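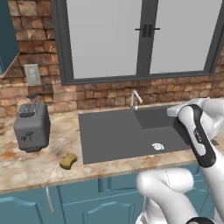 1/ Petit fil du soir sur ce qui nous occupe depuis avril avec Da-eun Heo : apprendre à un bras à ranger une cuisine sans jamais toucher une vraie cuisine. Le projet s'appelle Gresinstead, installez-vous, je vais être un peu longue (comme d'habitude) !

2/ Tout se passe en simulation. Ma cuisine préférée, c'est celle avec le mur de briques, les placards bleu-vert et le plan de travail en marbre. Une éponge, un évier, et le bras blanc au-dessus. La consigne tient en une ligne : mettre l'éponge dans l'évier.

3/ La méthode, maintenant. On part de 60 démonstrations téléopérées, puis on les découpe en petits morceaux (approche, saisie, transport, dépôt) qu'on recolle dans de nouvelles configurations. On obtient 3851 trajectoires, et je vous jure que j'en ai regardé beaucoup trop.

4/ Le recollage, c'est Stinuvel, le module de Da-eun. Il vérifie que chaque raccord reste faisable pour le bras, et jette le reste sans pitié – mes plus jolis mouvements y compris.

5/ Résultat sur 900 essais, avec l'éponge et l'évier placés autrement qu'à l'entraînement : 67 % de réussite. Avec les seules démonstrations de départ, on plafonnait bien plus bas. J'étais tellement contente que j'ai appelé ma mère.

6/ Ce qui coince encore : la saisie. L'éponge est déformable dans la vie, rigide chez nous, et la pince apprend à serrer n'importe comment. Zachary Lavoie me le répète depuis le début et il a raison, voilà, c'est écrit.

7/ Prochaine étape, les objets mous, puis le passage au vrai bras. Si vous avez déjà simulé des éponges correctement, écrivez-moi, je prends tous les conseils – même les vieux scripts pas commentés !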